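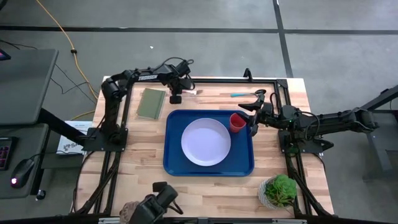
Bench 2, tray clearing. Right gripper at the red cup, plate on the tray.

29th December

Chore set: Banwood table list, clear and reset. Policy is the Flummont checkpoint from June, fine-tuned on 509 of our own teleop episodes. Ran 10 attempts per item, step limit 2000.

Plate: fine if it is approached from the rim. Top-down grasps close on nothing and the policy does not notice, it carries on to the place pose with empty fingers. Need a width check on gripper close before the lift is allowed.

Cup: worst item of the set. When it is not upright, the lower finger makes contact first and pushes it into the plate. Tried slowing the approach by half. Contact is gentler but the cup still moves. Regrasp logic from Ellosar might help, not ported yet.

Spoon: pickable off bare wood only when the handle is square to the fingers. Anything past a small rotation ends in a scrape along the tabletop. Left arm has the better wrist calibration, so swap spoon duty to left and rerun.

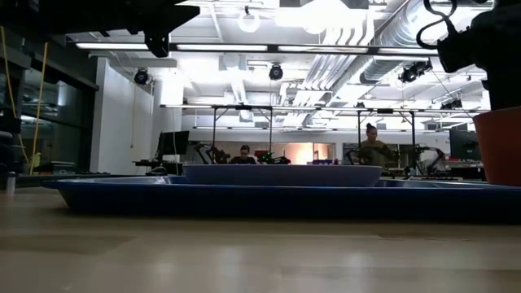

Bowl needs both arms if the tray is to stay put. Single-arm grasp on the rim drags the tray with it. Two-arm lift works in sim. On hardware the arms close out of sync and the bowl tips toward the late one. Suspect the command queue, check timestamps before touching the policy.

On the Ansari question (can this go in a kitchen yet): no. Single items, known layout, somebody near the stop button, yes. A full table after a meal, no. Wiping not attempted.

To do: width check, left arm spoon rerun, queue timing, new pads for right gripper.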